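Ekrem Karabulut has spent most of his working life on the acoustics of small rooms, first in broadcasting and now at Jistarell, a four-person consultancy in Trelthorpe. His current subject is the children's reading room, a type of space he considers badly served by the usual guidance.

"The tables assume adults sitting still," he says. "A reading room at three in the afternoon has nothing in common with that."

In March his team finished measurements at the Kırmızıgül library, where staff had complained that speech became hard to follow once the room was half full. Reverberation at 500 Hz was too long for the volume of the room, 161 cubic meters. The ceiling was bare plaster. Karabulut specified 41 absorbers, most of them overhead and the rest above shelf height on the rear wall.

He is skeptical of treating walls alone. "You get a good number on paper and a flutter echo between the floor and the ceiling. People hear the flutter. They don't hear the number." 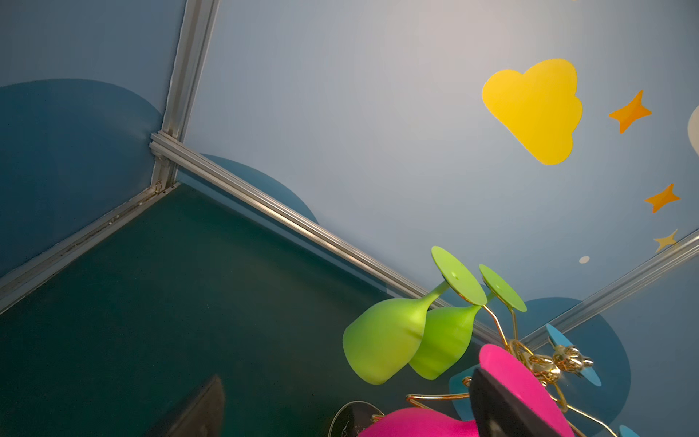
Pale blue panel with a yellow cloud and stars, set among aluminum rails.

Printed surfaces are a recurring argument with clients. A heavy ink layer or a sealed film can close the face of a porous material, and absorption above 2 kHz falls off. Karabulut asks for a sample of the finished face before he signs anything. "Test what you are going to hang. The plain version is a different product."

Background noise gets less attention than it should, in his view. The ventilation at Kırmızıgül was quieted by 5 dB with a longer lined duct and a slower fan setting, a change that cost less than the ceiling work.

Jistarell's next job is a music practice suite at Dimness, where the difficulty is isolation between adjoining rooms. Karabulut has asked for the door schedule and is still waiting for it.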